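Forums > Clullthorpe Online > Closed Beta 2 > Bugs and Balance

Thread: Stamina regen after the February patch

tarn_hollow
Posted Apr 6, 2022

Has anyone else measured stamina regen since the patch? The notes say the base rate is unchanged. On my Warden it takes 30 seconds to refill from empty, out of combat, no food buff. Before the patch the same character with the same gear was clearly faster. I didn't write the old value down, so I can't give a percentage.

Server is Pradeo, EU side. Max stamina is 1000.

quillback
Unchanged for me. Are you carrying the Bedutgate cloak? It got a hidden weight increase, and weight class affects regen. Check the character sheet, second tab, under Load.

tarn_hollow
Cloak is in the bank. Load shows Light. I also tried it naked in the inn, same result.

Mebrat Araya
The inn is a bad place to test. Rest areas use their own regen table and the tick is different. Go outside the Bedutgate walls, stand still, drain with sprint, and start the timer when the bar first moves. There is a 2 second delay before regen begins and people keep including it in the total.

osk_77
The delay doesn't explain it. I play a Warden too and it feels slow in dungeons, where there's no rest area at all. My guess is that the regen tick is now tied to server load. Pradeo has been full every evening since the wave of new keys went out.

quillback
"Feels slow" isn't data. If the tick were tied to load, mounts would be affected as well, and mine isn't.

osk_77
Mounts run on a separate resource. They were split off in the first beta.

tarn_hollow
Retested outside the walls, following Mebrat's method. Three runs, all within a second of each other, and still slower than I remember. I then swapped to my alt, a Lancer at the same level, and she refilled noticeably sooner. Both were Light load with no buffs. If it were server load, both should be slow.

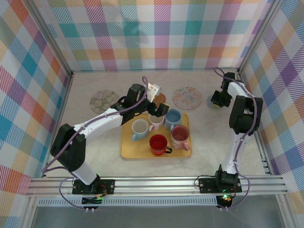

Mebrat Araya wrote back that the Warden passive was the more likely cause, as its tooltip lists a regen penalty while a shield is equipped, and the patch may have made that penalty apply with the shield stowed. Unequip it fully and run the test again.

tarn_hollow
Shield removed from the slot, not just stowed. Regen is back to what I remember. Put it back on, stowed: slow again. So it is the passive.

osk_77
Fine, but that doesn't rule out load for the dungeon case. I run two-handed in dungeons, no shield.

quillback
Then post numbers. Class, weapon, load, time from first movement of the bar.

pană_main
Same shield result on a level 22 Warden. Filed it in the in-game tracker under Combat -- search "stowed shield" and add your timings there instead of opening a second ticket.

osk_77
Will run it tonight at peak and again in the morning. Two-handed, Light load, outside the walls.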